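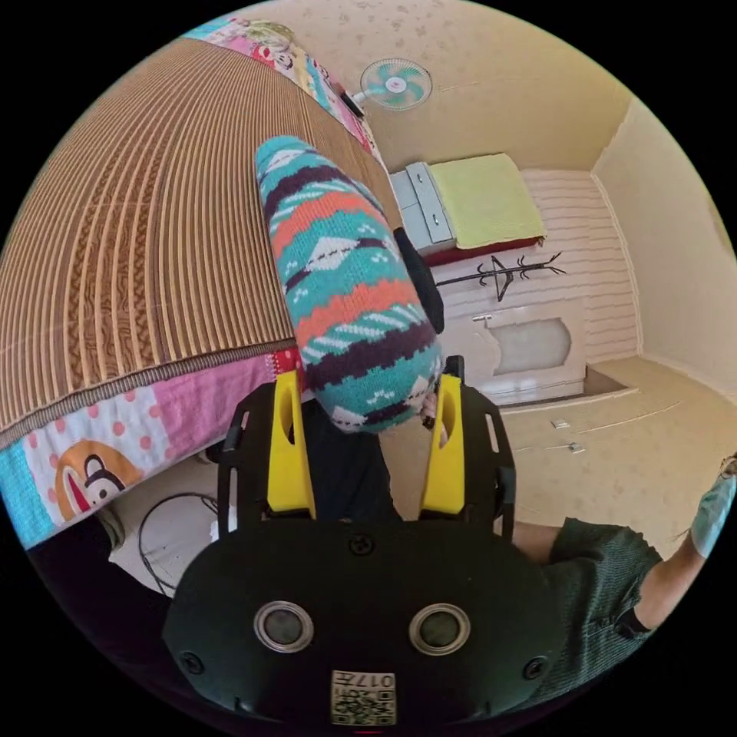

So I finally learned to swim front crawl properly, at 55, and I can't stop going on about it! I've done a sort of head-up breaststroke since school and assumed that was my lot. Then Châu Mai from work talked me into the September beginners' course at our local pool (two evenings a week, freezing changing rooms, lovely teacher) and I was hooked by the end of the first lesson.

The breathing was the hard bit. I kept holding my breath with my face in the water and then trying to blow out and gulp in all at once, which meant a mouthful of pool every time. Jintana, our teacher, had us stand in the shallow end and hum into the water. Hum! I felt daft, but it worked.
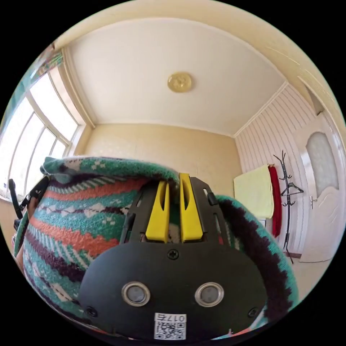
By week four I could do a whole length without stopping, and last night I did almost 40, with rests, and a bit of a kick on the last one. My shoulders are killing me and my hair smells permanently of chlorine. Koen wants to try the lake next spring. I've said yes, though I haven't looked up how cold it gets yet. Does anyone have a wetsuit they'd recommend for short legs?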